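Nurnum: Moon Journal Entries, Version 2

A set of short personal journal entries, each matched to the phase of the Moon on the night it was written.

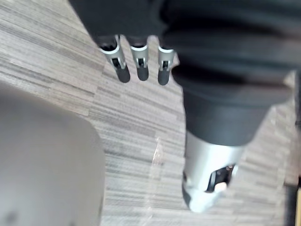 Robotic hand, dark covering, over gray striped carpet.

Summary

Nurnum contains 1000 journal entries in English by 53 writers. The writers were all members of the Eden circle, a reading and journaling group in the town of Parkon that meets on the evening of the New Moon and again at the Full Moon. Entries were written at home, by hand or on a computer, and typed up later if needed. Each one is stored as a single row with the phase, the zodiac sign the Moon was in, a few tags chosen by the writer, and the text.

The set was put together for people who want to read how others use the lunar cycle for reflection, and for anyone who works with diary-style text and wants a small, clean collection. It does not try to show that the Moon affects mood, sleep or events. The entries say what the writers thought and felt, and they should be read that way.

What is in the download

entries.csv holds the main table, one row per entry.
tags.txt lists the tags and a one-line meaning for each.
prompts.txt lists the questions read aloud at the circle.
changes.txt lists what is different from the first version.
license.txt gives the terms of use.

All files are UTF-8 with plain line endings. The CSV is comma separated with double quotes around every field. Line breaks inside an entry are kept. Some spreadsheet programs split those rows when you open the file by double-clicking it, so use the import dialog instead.

Fields

entry_id: A number that stays the same between versions. Gaps in the numbering are entries that were withdrawn.

writer: A code for the person who wrote the entry. Codes were shuffled and carry no meaning.

cycle: The lunar cycle the entry belongs to, counted from the first New Moon in the project. A cycle starts at the New Moon and runs to the next one.

phase: One of new, waxing crescent, first quarter, waxing gibbous, full, waning gibbous, last quarter, waning crescent.

sign: The sign of the tropical zodiac the Moon was in at nine in the evening, Parkon time. If the Moon changed sign during the night, the nine o'clock sign is still the one used.

void: Yes if the Moon was void of course at nine in the evening, otherwise no. Aspects to the Sun and all planets through Pluto were used.

intention: Yes if the writer said the entry sets an intention, otherwise no.

looks_back: The entry_id of an earlier entry the writer is returning to. Empty in most rows.

tags: Up to four tags, separated by semicolons.

text: The entry itself.

How phases were assigned

The four main phases are moments, and people write on evenings. We gave an entry the label new, first quarter, full or last quarter if it was written on the calendar day of that moment or on the day before or after. All other days take the name of the stretch they fall in. This is wider than an almanac would allow. It matches how the circle talks about the Full Moon, as something that lasts a few nights.

Phase times and signs came from the tables in Najjar, a small command-line ephemeris program kept by the same group. Najjar is a separate download and you don't need it to use this set. If you recompute the phases with another program, expect a few rows near the edge of a day to come out differently.

How the entries were collected

Writers joined the project by signing a form at a circle evening. They could write as often or as rarely as they liked. They were asked to keep each entry under 300 words, to note the day, and to pick tags at the time of writing. Going back to change tags later was discouraged, although a few writers did it, and those changes were accepted.

At each New Moon meeting the host read a question from prompts.txt. Many entries answer one of these questions directly, and it shows in the wording. Phrases such as "what I am ready to start" and "what I am carrying over" come from the prompts and appear far more often than they would in ordinary diaries. If you count words, take the prompts into account first.

Entries for the Full Moon often return to the New Moon entry two weeks before. The looks_back field was added for this reason. Writers filled it in themselves, usually by writing the earlier day at the top of the page. Where an entry clearly talks about an earlier one but the writer did not say which, the field was left empty.

Editing

Spelling was corrected only where the meaning was unclear. Grammar, capital letters and punctuation are as written. Names of people, streets, schools and workplaces were replaced with a general word in square brackets, such as [sister] or [office]. Names of planets, signs, deities, saints and cards were left alone. So were the names of pets, unless the writer asked for a change.

Drawings and pressed leaves in the paper journals were not scanned. Where a drawing took the place of words, the text has [drawing].

Every entry was read by two people before it went in. When they disagreed on whether something could identify the writer, it was removed.

Sample rows

The following are shortened to the phase, the sign, the tags and the text.

new; Virgo; home, habits
I want the kitchen table clear enough to eat at. Small, I know. Last month I asked for a new life and spent it tired. So this time it is the table, and going to bed when I say I will.

full; Pisces; habits, family
Table clear for most of it. Piled up again when [brother] stayed. I was more cross about this than it deserved. Sat by the window and the light was on the roof next door and I thought, well, two weeks, and I do sleep better.

waning crescent; Cancer; rest
Nothing tonight. Tea. I don't want to let go of anything, I want to keep it all and sleep.

first quarter; Sagittarius; work, doubt
Everyone says this is where you push. I pushed at [office] and got told to wait until Thursday. Is waiting also a thing you can do at first quarter?

Balance

The spread over the phases is uneven. The New Moon and the Full Moon have by far the most entries, since those are the meeting nights. The waning crescent has the fewest. Several writers said in their notes that they skip it on purpose and treat it as a time for silence, so a missing entry there may mean something different from a missing entry elsewhere.

The writers are uneven too. A handful wrote in nearly every phase of every cycle. Others gave one or two entries and stopped. If you compare phases, group by writer first, or the habits of the steady writers will look like an effect of the phase.

All writers live in or near Parkon, in the Northern Hemisphere. Entries that link the Moon to the season follow northern seasons. Most use the tropical zodiac. A few mention the sidereal signs, and the sign in their text will then disagree with the sign field. These rows were left as they are.

Uses we had in mind

Reading, by one person or aloud in a group.
Picking prompts for your own journaling circle.
Studying how people return to an earlier intention in writing.
Teaching basic text handling with material that is short and varied.

Please don't use the set to guess at the health of the writers, to try to find out who they are, or to advertise paid readings as though the writers endorsed them.

Known problems

Daylight saving time was handled wrongly in the first version, and some void values were off. This is fixed in version 2, but older copies are still passed around. Check the first line of changes.txt to see which one you have.

The tags "release" and "letting go" mean the same thing. Writers used both, and we did not merge them.

Some typed entries have two spaces after a period and some have one.

A few entries quote song lyrics or short lines from books. The quoted lines were cut and marked [quote].

Withdrawing an entry

Any writer can have an entry taken out by telling the host at a circle evening. The entry is dropped from the next version and its number is not used again. If you keep your own copy, please replace it when a new version comes out.

License and credit

The entries may be copied and shared for any noncommercial purpose as long as this file goes with them. Credit the set as "Nurnum moon journal entries, Eden circle, Parkon" and give the version number. The prompts in prompts.txt may be used by anyone for anything, with or without credit.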